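**November, bench 2, started 8:40**

Caralent oil trial, third round. Continuing from the October sheet. Same Nasora boards as before, cut from stock that has been in the conditioning room since the last entry. Room at 50% RH on the wall unit. The handheld reads lower near the door, so all panels are on the inner rack this time.

Stock length 2,470 mm. Crosscut into panels, saw kerf not recorded last time, recorded now on the cut list. Panels numbered in pencil on the back face, 1 to 32. Number 14 has a split at one end and goes in the scrap bin. Not replaced.

**Sanding**

- 80, 120, then half the panels to 150
- vacuum, then tack cloth
- no water pop on any panel in this round

Round two went to 180 on everything and the oil sat on top. Pulled the old panels out to compare. At 180 the finish still marks with a fingernail after a week. I don't want to go back there.

**Application**

First coat at 25 g per square meter, white pad by hand. The pad itself holds a fair amount until it is loaded, so the first panel in each batch gets less than the scale says. Load the pad on scrap first. I did this from panel 5 onward. Panels 1 to 4 are marked with an X and should be left out of the gloss averages.

Wiped off at 20 minutes. Tilahun sheet calls for a longer wait, but their version is the slow one, without the hardener. Do not use their timing on this batch.

Rags in the water can. Lid on.

**11:15**

First coat is even on the 120 panels. The 150 panels show lap marks on the dense boards, mostly where the grain runs wide and flat. Rubbed two of them out with a dry pad. The others left alone for comparison.

Gloss meter needed recalibration. The tile was dirty. Cleaned it, repeated the first set, crossed out the earlier column. Use the column in blue ink only.

**15:30**

Ring test on the round two leftovers, since they are fully cured: water, coffee, vinegar, one hour under glass. Water leaves no trace. Coffee leaves a faint ring on the pale boards and I can't find it on the darker ones. Vinegar dulls both. Same ranking as Caltthorpe wax last spring, with less dulling.

Light exposure panels go in the window rack tomorrow, half of each face covered with card. Last time the card slipped and the line came out blurred. Tape on all sides.

Open points:

- second coat at the same weight, or cut it to a wipe
- whether 100 grit is worth a row
- order more pads
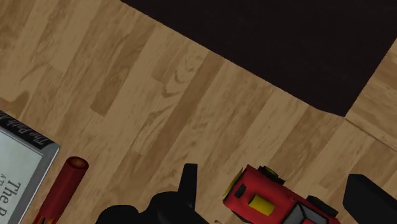
Color spread is still the problem with the reference chips. One chip per oil tells a customer very little, and the chips we have were all cut from the middle of the range. A laid floor like this one runs from deeper caramel brown to paler beige, with knots and grain swirls in between, and the staggered joints put unlike boards side by side. The next chip set should be cut from a pale, a middle and a dark board and glued up with offset ends. A rug as dark as this one makes the boards beside it look lighter to my eye, so read the chips on the gray card and keep dark material off the table. Chip blanks to be cut after the second coat is on.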